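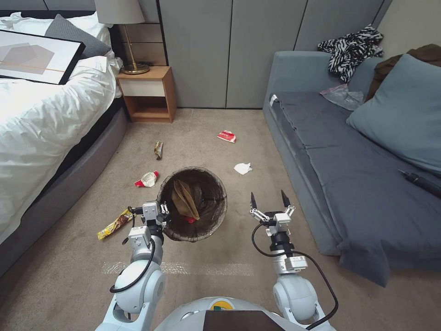 Bedroom bin with a paper bag in it, and a few bits still on the carpet.

Upstairs rubbish, and what becomes of it

Dear all,

I promised in the April newsletter that I would come back to the question of sorting, and I am sorry it has taken me this long. I did make a start one evening, but then the boiler went, and then my sister came to stay, and you know how it is when there are guests in the house and the kitchen table is never clear long enough to spread your notes out.

The council's new collection has been running for 13 weeks now on our side of Stedton, and I think most of us have got used to the kitchen part of it. The caddy sits by the sink, the tins and bottles go in one box, the paper and card in the other, and on Tuesday morning the whole of Jerov Road looks like a row of very tidy market stalls. I was a grumbler at the beginning (Guadalupe Contreras will remember me holding forth about it outside the post office, and very patient she was too), but I have come round. Our ordinary bin is half empty most weeks, and that was never so before.

What I had not given any thought to was the rest of the house. All our good habits seem to live downstairs. We rinse the yoghurt pots and flatten the cereal boxes, and then we go up to bed and everything goes into one little basket: envelopes, receipts, tissues, the cardboard middles out of the toilet rolls, cotton wool, old magazines, the bag the new socks came in. On bin night the basket is tipped straight into the black sack and that is the end of it. I asked at the last get-together who did the same, and there was a good deal of looking at shoes.

So we tried something. With the kind help of Araceli Tlapale, who drew up the sheets and pushed them through letterboxes in all weathers, we asked households to keep an eye on what went into their upstairs bins for a fortnight and jot it down. No weighing, no sums, just a note of the sort of thing. We had 14 sheets back, some very neat and one with a tea ring on it that I recognised as my own.

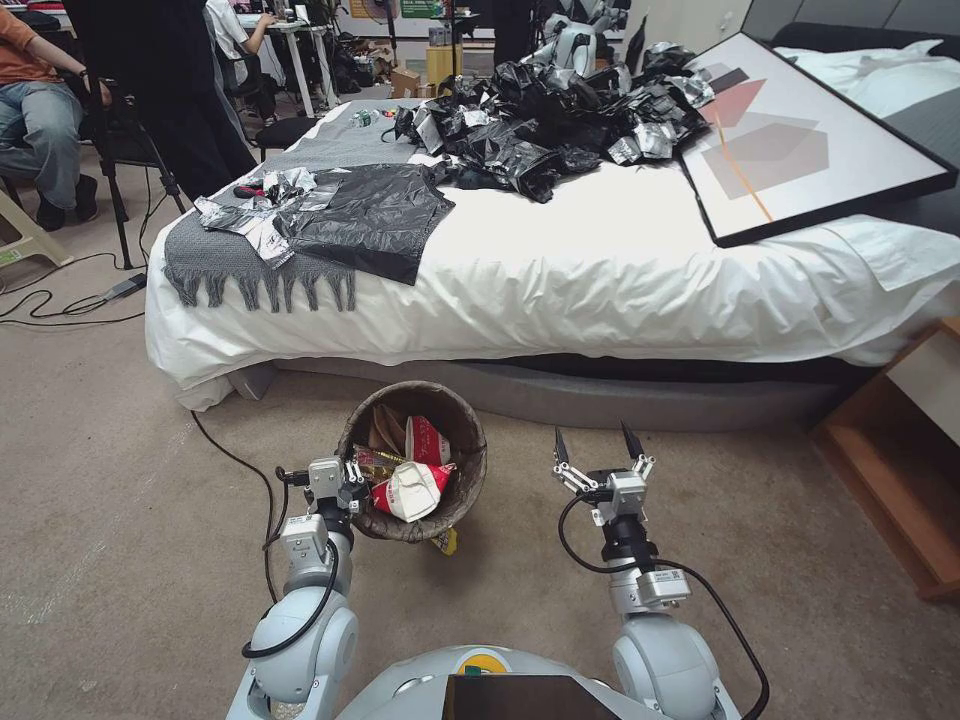 Paper came out top on almost every sheet, and by a long way. I had expected tissues and cotton wool, the things that can't be helped, but it was post and packaging and shop bags more than anything, all of it clean and dry and perfectly good for the box downstairs. Several people said they had never thought of a paper bag as paper, if you see what I mean; once it has been scrunched up it is simply rubbish, and in it goes. A round basket standing in the middle of a beige carpet does rather invite you to throw whatever is in your hand at it, and I am as guilty as anyone, with a poor aim besides. The trouble is that once a damp tissue or the end of an apple has gone in on top, the paper is spoiled and you would not want to be fishing it out again.

The simplest answer, and the one that most of the sheets hinted at, is a second container next to the first. It needn't be bought. A shoebox will do, or one of those stout carrier bags hung on the back of the door. Ours is a biscuit tin without its lid, and it has a picture of Highland cattle on the side. Clean paper and card go in the tin, everything else goes in the basket, and whoever is going down to put the kettle on takes the tin with them. After the first few days I stopped having to think about it. My husband took a bit longer, but he has got there.

A word on liners too, as it came up more than once. If your upstairs bin only takes dry things, you may find you don't need to change the liner each time you empty it. Tip it out, give it a shake, and put it back. Apolinar Cuevas worked out on the back of his sheet that if all of Stedton saved one small liner a week it would come to almost 3,000 of them, though he did add that he had guessed at the number of houses and would not like to be held to it. I shan't hold him to it, but it did make me look at the roll under our sink a little differently.

Clothes were the other surprise. I hadn't put them on the sheet at all, and yet people wrote them in along the margins: odd socks, tights, a jumper the moths had been at, a school shirt past saving. These mostly end up in the bedroom bin for want of anywhere better, and I do understand it, when you are having a turn-out and the pile on the furniture is getting higher by the minute.

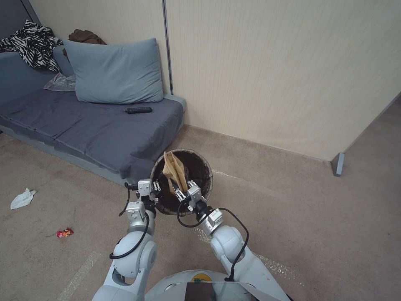 Marisol Villalobos wrote to say that worn-out clothes needn't go in the bin at all, and that she keeps a pillowcase in the bottom of the wardrobe for anything too far gone to give away. When it is full she ties the top and takes it to the textile bank in the Rason Street car park. "I used to feel embarrassed handing in things with holes," she says, "but the sign on the bank says rags are welcome, so I stopped worrying and now I do it every couple of months." She asks me to remind everybody that shoes should be tied together in pairs, and that wet things spoil the whole load, so please let them dry first.

I went and read the sign for myself after that, and she is quite right. It also takes curtains and bed linen, but not duvets or pillows, so those will still need a trip to the tip. Anything with wear left in it is better off at the Barajas shop on the corner, where they are always glad of children's coats and anything for the winter. They would rather have it folded in a bag with your name on than left in the doorway overnight, when the foxes get at it.
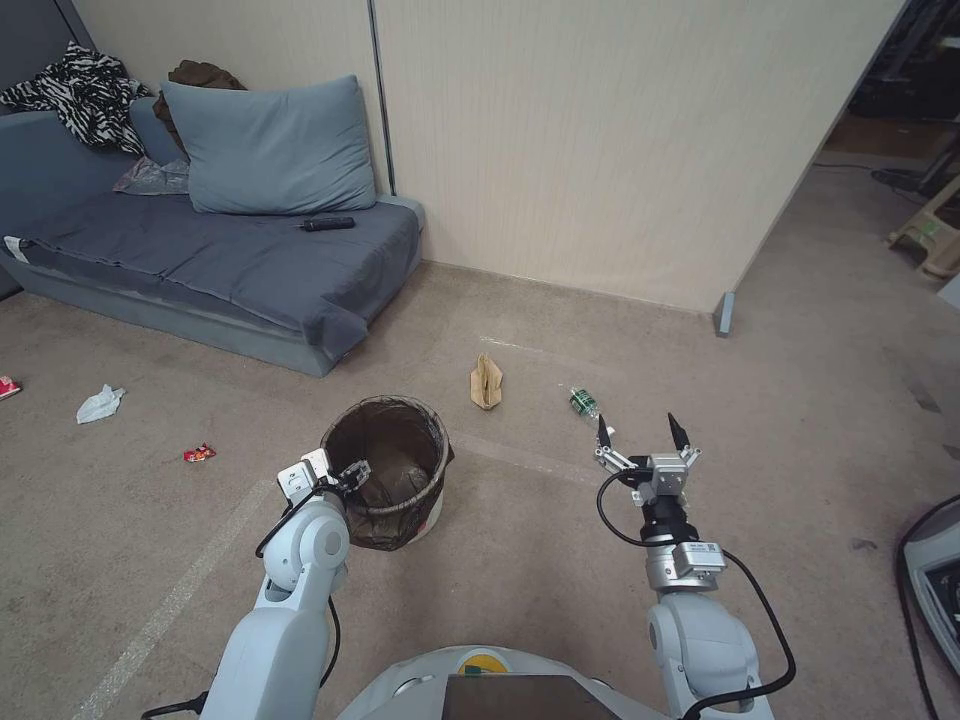 While I am on the subject of giving things away, we are going to hold another swap afternoon in the hall, from 2 until the tea runs out. Bring whatever you have turned up in your sorting that is clean and still works, and take home whatever you fancy. Last time there was a run on lampshades and jam jars, and a lovely set of gardening books went under somebody's arm before I had even got my coat off - I have my suspicions, but I shall say no more. Books, china, toys, wool and bedding are all welcome. Please don't bring anything electrical, as we have no way of testing it.

We could do with a few more pairs of hands for setting out the tables. Heriberto Cortés has the key and will be opening up at noon, and if you can spare even half an hour he would be very pleased to see you. There will be soup for the helpers, and I am told it is leek and potato.

If you would like one of Araceli's sheets to try at home, there are spares in the rack by the library door, or put a note through my letterbox and I will drop one round. I would dearly like to hear from the flats at the top end, where I know the bin store is a sore point and the card box always seems to be full by the weekend. I have asked the council for a second one and have been told the request has been passed on. I shall ring again on Tuesday.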